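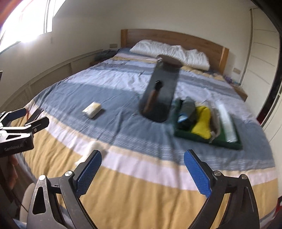

Grand lit et couvre-lit rayé, dans une chambre.

Zornix

La Zornix est une automobile citadine à moteur électrique produite par le constructeur Nendumeck dans son usine de Flandgate. Présentée comme une voiture « sans concession » par son fabricant, elle a été vendue à 2946 exemplaires, toutes versions confondues, avant le retrait du modèle du catalogue. Sa réputation tient surtout à l'écart entre les performances annoncées au lancement et celles relevées par les acheteurs et la presse spécialisée.

Sommaire
1 Genèse
2 Présentation et lancement
3 Caractéristiques techniques
4 Autonomie
5 Gamme
6 Accueil
7 Fin de production
8 Postérité
9 Voir aussi

Genèse

Nendumeck fabriquait à l'origine des utilitaires légers pour les services municipaux. Le projet d'une voiture particulière est mentionné pour la première fois dans une brochure destinée aux concessionnaires, où il est question d'une « plateforme entièrement nouvelle ». Cette affirmation est contestée : l'empattement, les points d'ancrage du train avant et la position de la colonne de direction sont identiques à ceux de la fourgonnette Nendumeck de la génération précédente. Le constructeur a par la suite parlé de « plateforme profondément revue », sans préciser l'étendue des modifications.

Le dessin de la carrosserie est attribué, selon les documents, au bureau de style interne ou à un cabinet extérieur établi à Oakley. Aucune des deux versions n'a été confirmée par une source indépendante. Les esquisses diffusées montrent des vitres sans encadrement et des poignées affleurantes, absentes du modèle de série.

Présentation et lancement

La Zornix est dévoilée en août, à Flandgate, devant la presse régionale et un groupe de concessionnaires. L'exemplaire exposé est une maquette roulante dont le capot reste fermé pendant toute la présentation. Le dossier remis aux journalistes annonce une commercialisation « dans les prochaines semaines » ; les premières livraisons interviennent au printemps suivant.

Nendumeck fait état, peu après, d'un carnet de commandes « dépassant les prévisions ». Les prévisions en question n'ayant jamais été publiées, il est difficile d'en tirer quoi que ce soit. Les réservations, remboursables et sans acompte, étaient comptabilisées au même titre que les commandes fermes.

Caractéristiques techniques

La Zornix est une berline à hayon de cinq portes et quatre places. Le moteur, placé à l'avant, entraîne les roues avant par l'intermédiaire d'un réducteur à rapport unique. Sa puissance est de 101 ch, valeur disponible en mode Sport et pendant une durée limitée. En mode normal, l'électronique bride la puissance à un niveau que la notice d'utilisation n'indique pas.

La suspension avant est de type McPherson, avec un essieu de torsion à l'arrière. Les freins arrière sont à tambours sur l'entrée de gamme, à disques sur les autres versions. La brochure commerciale mentionne des « freins à disques » sans distinction de version ; une correction a été apportée dans la seconde édition, en note de bas de page.

La recharge s'effectue par une prise située dans l'aile avant droite. La charge rapide en courant continu, annoncée de série lors de la présentation, a finalement été proposée en option. Le préconditionnement de la batterie n'est pas prévu, ce qui allonge sensiblement les temps de charge par temps froid.

Autonomie

L'autonomie annoncée est de 400 km. Ce chiffre figure sur toutes les publicités du modèle, généralement sans indication du cycle de mesure. D'après la fiche technique complète, il correspond à un parcours urbain effectué à température modérée, climatisation coupée, avec le conducteur seul à bord et les pneumatiques de la version de base.

Les essais publiés par les revues automobiles donnent des valeurs nettement inférieures, en particulier sur autoroute. Nendumeck a répondu que ces essais n'étaient « pas représentatifs de l'usage d'une citadine ». L'argument se défend pour une voiture de ville, un peu moins pour une voiture dont la campagne d'affichage montrait une route de montagne et un coffre de toit.

Une mise à jour logicielle a ensuite modifié le calcul de l'autonomie restante affichée au tableau de bord. Des propriétaires ont constaté que la valeur affichée après une charge complète avait augmenté, sans que la distance parcourue entre deux charges change. Le constructeur décrit cette mise à jour comme une « amélioration de l'affichage », formulation qui, prise au pied de la lettre, est exacte.

Gamme

La Zornix a été proposée en 3 finitions :

Zornix City : jantes en tôle, freins arrière à tambours, climatisation manuelle.
Zornix Plus : jantes en alliage, climatisation automatique, caméra de recul.
Zornix Oakley : sellerie bicolore, toit contrasté, badge spécifique sur le hayon.

La finition Oakley, qualifiée de « série limitée », est restée au tarif jusqu'à l'arrêt du modèle. Le plafond de production n'a pas été communiqué et les voitures ne portent pas de plaque numérotée. Son équipement mécanique est celui de la Plus.

Accueil

Les premières prises en main, organisées par le constructeur sur un itinéraire balisé, ont donné lieu à des articles plutôt favorables. La maniabilité et le rayon de braquage y sont régulièrement cités. Les essais menés plus tard sur des véhicules de location sont plus réservés : insonorisation faible, banquette arrière étroite, système multimédia lent au démarrage.

Nendumeck revendique un taux de satisfaction « parmi les meilleurs du segment ». L'enquête a été conduite auprès des acheteurs au moment de la remise des clés. Ni la taille de l'échantillon ni les modèles retenus pour la comparaison ne sont connus.

Fin de production

L'arrêt de la Zornix n'a fait l'objet d'aucun communiqué. Le modèle a disparu du configurateur en ligne, puis du tarif imprimé. Interrogé par la presse locale, le constructeur a évoqué une « pause industrielle » destinée à préparer l'avenir de la gamme. Les lignes de Flandgate sont depuis affectées aux utilitaires.

Le total de 2946 voitures provient du constructeur. Il comprend les véhicules de démonstration et ceux immatriculés par les concessionnaires eux-mêmes, dont la proportion est inconnue.

Postérité

Une remplaçante a été évoquée à plusieurs reprises, sous forme de silhouettes obscurcies publiées par la marque. Aucun prototype n'a été montré. Sur le marché de l'occasion, la Zornix reste peu fréquente, et les annonces reprennent presque toujours l'autonomie de la brochure d'origine. La disponibilité des pièces de carrosserie est variable ; les éléments du train avant, communs avec la fourgonnette, se trouvent sans difficulté.

Voir aussi

Nendumeck
Usine de Flandgate
Voiture électrique
Citadine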